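Who signs off on the sandwich?

The Groditari code of practice for food-handling robots runs to 63 pages, and I read all of them on the train to Westberg. It is tidy work. It covers guarding, stopping distance, cleaning schedules and the colour of warning labels. On what counts as a good pick, it has one paragraph, and that paragraph says the item should arrive "in acceptable condition". Acceptable to whom, it doesn't say.

Kwofie, the firm running the trial bench I'd come to see, has its own rules on top. Every packed tray is supposed to be checked against a sheet. The sheet has a box for wrapper damage and a box for wrong item. It has no box for squashed.
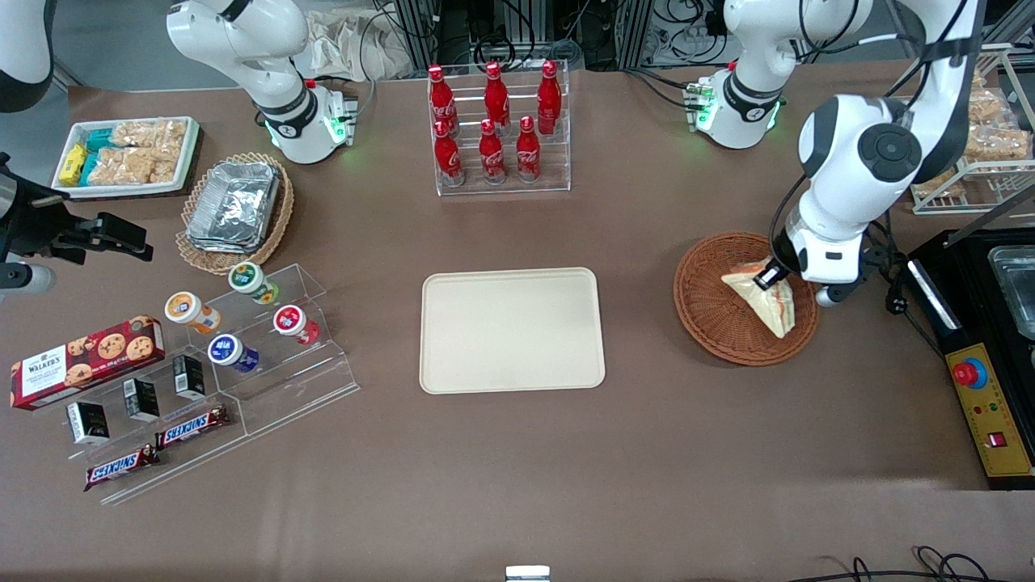
Ask anyone who has worked a lunch counter and they'll tell you squashed is most of the job. A chocolate bar will forgive a firm grip. Bread won't, and a grip limit set for one is useless for the other. The code treats them as a single class, "packaged goods under 800 grams", and I have yet to hear a decent reason why.

The bigger trouble is how the scores get made. Grinum, which sells audits to firms like this one, will certify a cell after 100 picks in a row with no more than 2 faults. Fine, but the operator chooses the items, the layout and the hour. You could pass at ten in the morning with fresh stock and fall apart by the lunch rush, and the certificate would look the same.
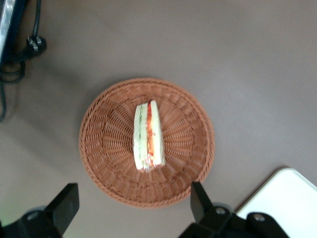
I'd want the auditor to set the table, for a start. Move the baskets. Swap the fillings. Then have a person who wasn't at the bench open the tray and say whether they'd pay for what's in it.

The reply I got in Westberg was that this would make results hard to compare between sites. Maybe so. But the numbers we compare now leave out the thing a customer would notice first - and the code isn't due for review until September.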